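Jul 7, 2021

So my June numbers were garbage, and I have finally found out why.

Quick catch-up if you skipped the last post: I've been running pick-and-place jobs in simulation, same arm, same perforated floor, same pile of kitchen stuff, over and over. The project is called Skustham (Ross Niven picked the name, don't ask me). The last big batch was 400 runs, and 175 of them ended with the arm stopping dead halfway through a move. No crash, no error on the screen, it just quit moving and sat there until the timer ran out!

My first guess was the banana. I always blame the banana. It's a weird shape and the fingers never close on it the way I want, so I lost an entire evening fiddling with grip force and got exactly nowhere. 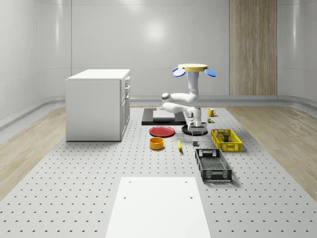 The arm with the plate, the bowl, the banana and the two baskets on the floor around it.

Then Jessie Cruickshank looked over my logs and asked what the joint limits were set to. Well. I had copied them out of an old config file from my Chisholm days, and the elbow limit in there was way too tight. Any time the planner came up with a path that folded the elbow past that number, the safety check did its job and froze the arm. It was even writing a warning! It was writing it to a file I never open.

The part that bugs me is how long I trusted the summary page. It said "incomplete" for those runs and I read that as "ran out of time," because that's what it meant in the first version. I wrote that page. I should know better.

I fixed the limit, and then 3 more runs froze anyway (of course). Those were a separate problem: two baskets side by side, and the collision shape on one of them was still set up as a solid box, so as far as the arm knew there was a lid on it. Wael Naciri had mentioned this to me back in the spring and I nodded and forgot. 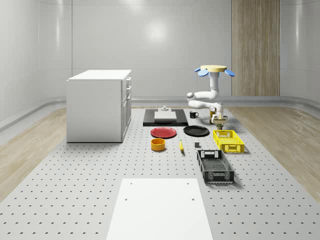 Would a real arm have stopped the same way?
It depends on the controller, but one with joint limits turned on should refuse the move or stop, and most will put up a fault you have to clear by hand.

I've moved the warnings to the main log now, in capital letters, and a frozen run gets its own label. The full batch is going again tonight with the new limits. If the banana runs still look bad after that, I'm going back to blaming the banana.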